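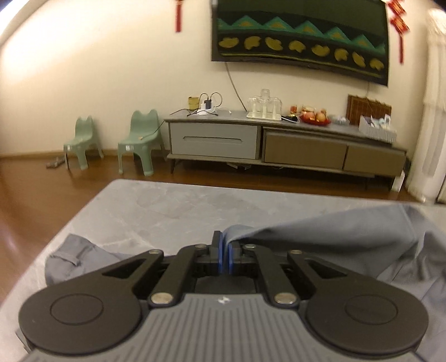

Open day report: hand-held grippers and folded cloth

The section's summer visit took place on Thursday, July 25, 2024, at the apartment Flumico keeps for household manipulation work. The host's subject was cloth handling, and in particular how demonstrations are recorded with a gripper that a person carries by hand. Members who attended the March talk on rigid parts will remember that fabric was left out of it for lack of time. The visit covered that gap in part.

The Flumico tool is held like a large pair of tongs. Two fingers close through a mirrored linkage, and a camera looks forward over the mechanism, so that both fingertips stay in view during a grasp. The operator works the jaws directly. Motion of the tool and opening of the jaws are logged together with the video, and the resulting set is used to train a policy for an arm fitted with a similar end effector. No arm was run during the visit. Several members had expected one, and the notice should have been clearer on this point.

The demonstrations used plain cloth, handled in a furnished living room and on more than one surface. Flumico's position is that a bare bench gives clean recordings and poor transfer. Shelves, cables, ornaments and a television behind the work are left where they are. Lighting is whatever the room has. The presenter gave the current size of the cloth set as 3138 recorded episodes, of which 80 were held back for evaluation. An episode starts when the tool enters the work area and stops when the cloth has been released.

Grasp selection took up most of the discussion. On a hard table the fingers can be brought in low and closed on a raised fold, but a flat single layer gives them very little to take hold of. On a soft covered surface the fingertips can press down slightly before closing, which makes the first pinch easier and brings a different fault — the covering may be picked up along with the cloth. Operators are told to approach an edge with the jaws open, check both pads against the border, and close slowly. Fast approaches blur the video, and badly blurred episodes are rejected in review.

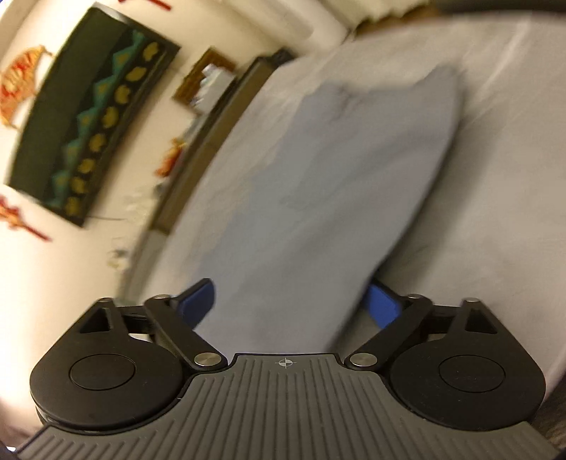

Rejection is done by hand at present. Each episode is scored on three items: visibility of the fingertips, continuity of the tool track, and state of the cloth at release. A failed grasp is kept if the operator recovers within the same episode. Flumico considers recoveries more useful than perfect runs, though no comparison figures were shown, and the question of how many are needed was left open.

Pad material was raised by a member who has used the Panutex fingers on knitwear. Softer pads hold thin fabric better and wear faster. The presenter said that pads are changed after 7 days of use, regardless of appearance, to keep the grip consistent from one recording to the next. Housings and pins are inspected at the same interval. Play in the linkage matters more than surface marks, as it shifts the fingertips relative to the logged jaw opening.

Members were then given time with the tool. The usual difficulty was wrist angle: most people tilted the gripper steeply to reach a far corner, and the camera tilted with it. This is permitted. The tracking software handles a rolled view well enough provided fixed features remain visible, and a recording that never leaves level is regarded as too narrow for training.

The Hayashi method of locating corners by sliding along a hem was mentioned briefly. Flumico has tried it with two tools, one in each hand, but does not yet include it in the main set.

Handouts are available from the section office. The next visit will be to Allon, where the subject is bin picking. Places are limited by the size of the test cell, and closed shoes are required.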